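Asgate 实验台记录
8月18日 星期四

今天的事:两套控制器对比(旧的 Korletey,新的 Flala),顺带看头部相机和侧面固定相机哪个更适合做标注。夹爪两边都沿用黑色二指,不换,免得变量太多。

上午先处理上次留下的问题。Flala 的驱动升级以后,左臂上电报过一次通信超时,重启控制器就没了,日志里只有一行看不懂的错误码。先把旧驱动备份到共享盘 stelarow/driver_old 下面,再往下做。网线换了一根,端口也换到交换机另一侧,之后没再报。到底是线的问题还是端口的问题没有分开查,改天有空把旧线插回去试一次。

零点重新标过。右臂第四轴偏得比左臂多,原因应该还是四月份拆过一次关节,装回去以后没有完整跑标定。这次跑了全流程,残差在允许范围内,参数文件存为 asgate_right_new,旧文件不要删。

桌面布置沿用厨房那一套:棕色长垫、木托盘、杯架、盘架、架子、烤箱。上周的数据也是这个组合,但物品位置不固定,每做几次就挪一下,不然策略会记位置。挪的时候注意烤箱的电源线,别让线压到垫子下面,垫子一翘,盘架就跟着歪。

头部相机先调曝光。自动曝光打开时,臂从金属面上方经过,整个画面会跟着变暗再变亮,杯口里面就成了一团黑。改成固定曝光,增益压低一档,木纹和盘子边缘都看得清。白平衡也锁住,理由一样。 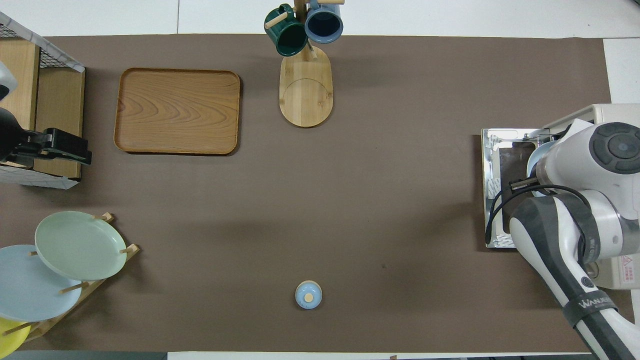 头部相机视角,机械臂停在右侧电器上方。浅绿、浅蓝、黄三个盘子在左下。

固定曝光的缺点是金属边框容易过曝。目前任务里不需要从边框上取特征点,先不管。如果后面要做开关门的任务,这一项得重新调。

头部相机的另一个毛病是近处的盘架离画面边太近,头稍微抬一点,最外面的盘子就出去了。把俯仰角往下压了一点,又损失远端的杯架。试了几个角度,最后取了中间值,两边都不算舒服。真要解决得换更广的镜头,或者把盘架往桌子中间挪。换镜头要重做内参,今天不动。

控制器对比

测试内容分两项。第一项是空跑,不碰东西,让末端在烤箱上方走一段来回,看轨迹和指令差多少,停下来以后抖不抖。第二项是夹盘子边,从盘架上提起来,停住,再放回去。每套控制器各做20次,起始姿态随机给,盘子不换。

空跑结果:
Korletey 走直线很稳,停的时候末端有一点余振,手放在腕部外壳上能摸出来。速度降到一半以后基本没有。Flala 停得干脆,但中途换向的地方会有一个小的顿挫,怀疑是轨迹插值的段与段之间速度没有接平。插值参数里有一个平滑系数,默认值偏小,调大以后顿挫变轻,末端会稍微晚到。晚到对我们影响不大。

延迟:Korletey 从发指令到编码器有动作近60毫秒,Flala 明显短一些,但是数值跳得厉害,今天不写平均数,等把时间戳对齐的脚本改完再测。现在两台机器的时钟没有同步,写了也不可信。

夹盘子的结果:
Korletey 成功14次。失败的几次都很像,手指下去的时候碰到盘子正面,把盘子推得往后倒,靠在后面那个上,再夹就夹到两个盘子的边。Flala 的失败类型不太一样,夹是夹住了,提起来的时候盘子绕着夹持点转,转到一半碰到盘架的小木棍。看次数两边差得不多,Flala 那边有几次属于“放回去了但是没放正”,算不算成功还没定标准。先按没成功记,原始视频都留着,定完标准可以重新数。

转动的问题主要在夹持力。Flala 默认用位置模式闭合手指,到位就不再加力,盘子边缘薄,夹得不够紧。改成电流模式,电流上限设在57,单位是控制器自己的百分比,不是毫安,抄到别处时不要弄错。改完以后转得少了。再往上加没试,怕伤盘子边,也怕手指发热。
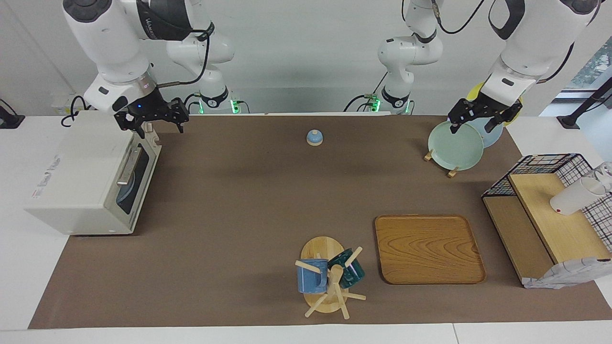
闭合速度也跟着改慢了一点。快的时候两根手指不是同时碰到盘子,先碰到的那根会推一下,盘架轻,会被带着走。慢下来以后盘架基本留在原处。试过用双面胶把盘架脚粘在垫子上,能固定住,但粘了以后挪位置很麻烦,撕下来还留胶,下午又全撕了。以后考虑在盘架下面垫一片防滑垫,颜色要和棕垫接近,不要给模型多一个线索。

另一只臂空闲时放在哪里,今天也讨论了一下。放在高处,头部相机看得见大半条臂,画面里多一大块白色。放低一点会挡杯架。现在的办法是停在烤箱靠后的角上方,离台面留足高度,手指朝下。这个姿态对侧面相机干扰最小。已经存进预设姿态,名字叫 idle_oven,两套控制器里都有,数值一致。

双臂同时动的时候还没测。Flala 的双臂共用一个控制周期,理论上比较整齐。Korletey 要开两个进程,各跑各的,偶尔差一拍。双臂递盘子的任务对这个比较敏感,放到下一次。

相机对比

侧面固定相机的好处是两条臂都在画面里,夹爪和盘子边接触的那一下看得比较直接,判断夹没夹稳,主要靠它。缺点是深度不好估,左右臂靠近的时候会互相挡。盘子一个挨一个立着的时候,后面的盘子只露出一条边,标注框很难画准。

头部相机看台面布局方便,托盘、杯架、盘架的位置关系一眼能看清,做物体定位比较合适。但手指闭合那一下常常被前臂或者关节的圆盖挡住,只看头部视频分不出夹的是一个盘子还是两个。今天前几次 Korletey 的失败,就是回看侧面视频才确认的。

结论先这么写:定位用头部,成败判断用侧面,两路都存。标注的同事以后请先看侧面那一路,再回头部补框,顺序反过来会多花很多时间。

存盘时发现两路视频长度对不上,侧面那一路每次都短一点。查下来是录制脚本先停侧面,等它写完文件再停头部。改成两路同时发停止信号,再分别等写完。改动已经提交,说明里写了。之前录的数据开头是对齐的,只有结尾多出一段,训练前截掉就行。

窗户那边的光,下午变化比上午大。侧面相机能拍到窗外的树叶,太阳出来以后画面右上会亮一块。头部相机影响小。下次把窗帘放下来做一组,再不放做一组,看分类网络的结果差多少。如果差得不多,就不管窗帘了,多一点光照变化也好。

杂项

杯子今天没有夹。试着让右臂走到杯架前面看了看可达性,靠近木棍的那一段腕部要翻得很厉害,关节快到限位。深绿色那个杯子挂得斜,柄勾在木棍上,从正面下手不好进。可能要从侧上方斜着进去,或者把杯架转一个角度。写进下次的任务单。

急停按钮的线太短,站在侧面相机旁边够不着。已经找了延长线,还没接。接之前做双臂测试要有一个人站在桌子这一侧。

Flala 的上位机界面里,左右臂的名称和我们习惯的相反,它按面对机器人的人来分。今天有一次参数下错了臂,好在只是速度上限,没出事。配置文件里已经改成机器人自身的左右,界面上还没改掉,用的时候看清楚再点。记录里一律按机器人自身的左右写,包括以前的记录,看到不一致的请直接改。

待办:
时间同步脚本改完,重测两套控制器的延迟。
定“放正”的标准,重新数 Flala 那组视频。
双臂递盘子,先低速。
盘架防滑垫。
急停延长线。
Korletey 的夹爪也改成电流模式再做一组。今天它还是默认设置,和改过的 Flala 比不公平,上面夹盘子的数都是改参数之前的,引用时注意。

收工前两条臂都回了零位,控制器断电,相机留着没关,夜里跑一次温漂,明早看标定有没有变化。数据在共享盘 stelarow/asgate/plates,没有压缩。

Asgate 实验台内部记录 | 问题请发到 Stelarow 项目邮件组 | 版权归项目组所有 | 返回顶部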